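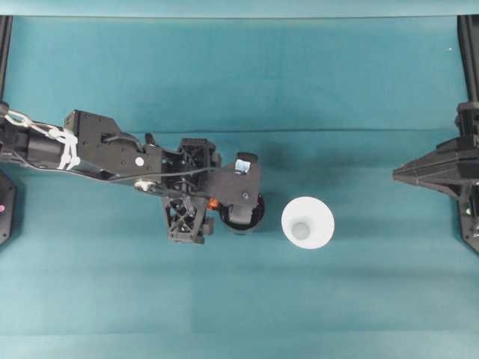 Ni se te ocurra cortar sin planchar antes, que luego el mantel te cae torcido y le echas la culpa a la tela, me escribió Lutfa Gunawardena cuando conté que por fin me ponía con el mantel verde. Y tiene más razón que un santo, pero es que yo a esta tela le tengo un cariño que no me deja esperar. ¡Qué color! Llevo toda la semana intentando ponerle nombre: verde azulado, verde petróleo clarito, verde botella con ganas de mar... En casa ya es "la verde" y con eso nos entendemos.

20/7/26

La compré en mayo en Woltia, en el cajón de retales del fondo, donde hay que meter el brazo hasta el hombro y salen cosas rarísimas (la otra vez, una cretona con faisanes que todavía no sé para qué quiero). No llevaba etiqueta de composición. Pregunté en el mostrador y me dijeron que mezcla, seguro, y que de ahí no pasaban. Me dio igual, la extendí allí mismo y ya estaba viendo la cena de verano encima.

Luego pasó lo que pasa siempre: se quedó doblada en el armario, debajo de las mantas, hasta la semana pasada. Y claro, al abrirla, arrugas. Una larga, a lo ancho, muy poco profunda pero terca, y luego otras en diagonal, más flojitas, que según te muevas las ves o no las ves. A mí las diagonales me preocupan más que la larga. La larga es un doblez y los dobleces se van, pero una diagonal puede querer decir que la tela se ha quedado torcida, y entonces ya puedes planchar lo que quieras.

Así que antes de nada, a ponerla al hilo. Para quien no lo haya hecho nunca: se da un cortecito en el orillo, se busca una hebra de la trama y se tira de ella despacio, despacio, hasta que se marca una línea de lado a lado. Se corta por ahí. Después se dobla la tela juntando orillos y se mira si las esquinas casan. Las mías no casaban. Tocó llamar a mi hermana y ponernos cada una en una punta a tirar en diagonal, muertas de risa en mitad del salón, hasta que la cosa cedió. Es el paso que más me gusta de todos, lo confieso, y eso que he estado años saltándomelo.

Lo del lavado previo, sí, también. En agua fría, sola, con el programa corto. Me daba miedo que un color así soltara y metí una toallita vieja blanca con ella para ver. Salió con un poquito de verde, nada dramático, y la segunda vez ya limpia. Tendida a la sombra y recogida antes de que se secara del todo, que es cuando mejor se deja planchar.

Y la plancha. Tengo una Falten heredada que pesa como un yunque y que no cambiaría por ninguna moderna. Al no saber la composición fui subiendo la temperatura poco a poco probando en una esquina, siempre por el revés y con un paño de algodón húmedo en medio. La arruga larga me pidió varias pasadas: apoyar, esperar, levantar, sin arrastrar. Si arrastras la estiras, y vuelta a empezar con las esquinas.

Las pelusas blancas merecen párrafo propio porque me tienen loca. En una tela oscura cualquier motita se ve desde la puerta. Yo paso un guante de goma apenas mojado, siempre en la misma dirección, y se van enrollando solas. Mano de santo.

Para el dobladillo he tirado de lo fácil: 4 cm en todo el contorno, doblados en dos vueltas de 2, y esquinas en inglete. El inglete lo hago como venía en una hoja suelta del patrón Wihongi, ese del delantal cruzado que tantas os hicisteis, marcando el triángulo con la plancha antes de coser nada. Hilo Parkell, color 277, que en el carrete parece demasiado azul y luego sobre la tela desaparece por completo. ¡Me llevé una alegría! Había comprado otro más verde por si acaso y cantaba muchísimo.

Dudé bastante con las servilletas. Mi idea era sacarlas del sobrante, pero al recortar al hilo se me fue una tira más ancha de lo que pensaba y las cuentas ya no salían. Creo que las haré en crudo, con un vivo del verde, que además da menos pena cuando alguien se limpia el tomate. De la tira quiero hacer un camino estrecho para el aparador, o fundas para los cojines pequeños de la terraza, aún no sé.

Me queda rematar un lado a mano, porque me apetece, con puntada escondida, al fresco de la noche y la radio puesta. Si os sobra un retal de un color que os vuelva locas, sacadlo ya del armario, de verdad. Yo el próximo que tengo en lista es el de los faisanes.

Buscar en el blog Escribe aquí y pulsa Intro Buscar

Este sitio utiliza cookies propias y de terceros para mejorar tu visita. Aceptar Rechazar Configurar

54 comentarios Ver los más recientes

Maricarmen
Qué bonito color!! Yo con las arrugas de armario rebeldes uso agua con un chorrito de vinagre en el pulverizador, pero prueba antes en una esquina, que a una falda mía le dejó cerco.

Lutfa Gunawardena
¡Me has hecho caso! Ahora cuando lo termines guárdalo enrollado en un tubo de cartón, por lo que más quieras, nada de volver a doblarlo.

La autora
Lutfa, tubo pedido en la tienda. Me dijeron que pase a por él cuando quiera.

Puri de la costura
Una duda, el inglete con dos vueltas ¿no te abulta en la punta? A mí me queda como un garbanzo.

La autora
Puri, recorta el pico por dentro antes de volverlo, dejando un margen pequeño, y le das un golpe de plancha con el paño. Si la tela es gordita puedes hacer la primera vuelta más estrecha que la segunda y se nota mucho.

Anónimo
Yo quiero ver los faisanes.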